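From: Rasa Kairys
To: Holtgate swap and reuse list
Date: August 30, 2020
Subject: Re: what goes in the paper bin?

Elīna Pärn wrote:
> We're down to one paper bin on our floor and it keeps coming back
> with a sticker on it. Is everybody else tearing things up first?
> And what do you do with wrappers? I've been guessing.

Hi Elīna (and everybody),

Oh, the sticker! We got two in January and I took it very personally. What helped us was dumping the small stuff out on a table and sorting it there, instead of standing over the bin trying to decide.

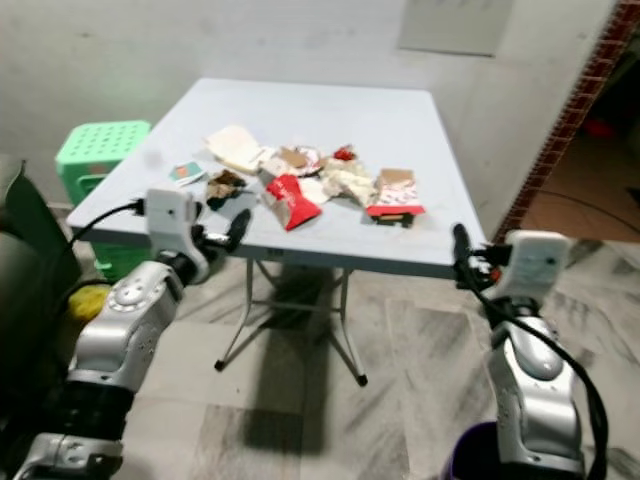 My rule is food things first, before I even look at the boxes. Anything greasy or crumby goes in the trash, and I don't agonize over it anymore. A crumpled red wrapper with a shiny lining would be a maybe for some people, but I go by feel, so the dark brown one over on the left with the shiny inside is trash for me. Plain brown cardboard I keep if it's clean. Then I wipe the table, crumbs and all.

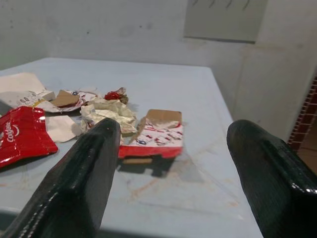
Bathroom boxes are the easy part, and I wish more of them made it out of the bathroom! Ours go in flat, no tape, no plastic bits. Glossy is fine as long as it's card underneath, so a Colgate box like the red one there goes in the paper pile with the torn white carton and the little piece of brown cardboard. Periklis disagrees with me on glossy, so ask him too.

Does anyone know if the Vornen drop-off still takes paper napkins? I've been putting mine in the trash.

Rasa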